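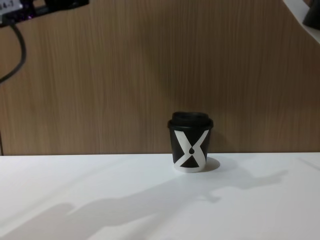 Test cup with its lid on, set upright on the white tabletop.

Posted 23/02/2022 by the Pindell bench team

4.2 Comparing two grippers on a lidded cup

We're so glad you've made it this far! A small cup is a lovely first test for the Ondilus and Van Beek fingers — it tapers toward the base, and the lid overhangs the rim a little, so the height of your grasp really does matter.

1. Stand the cup upright in open space, with the wall panel behind it.
2. Fit the Ondilus fingers and set the closing force to 2 newtons.
3. Close on the dark body, below the lid, and lift 200 mm. Hold for 300 ms, then lower gently.
4. Write down any slip or tilt, swap to the Van Beek fingers, and repeat from step 1 with the same settings.

Note: Turn the X on the cup toward the camera before every run, so your Skullex logs line up nicely later on.

CAUTION: Keep hands off the table while the arm is powered, even between lifts.

We use cookies to remember your manual language. Accept | Settings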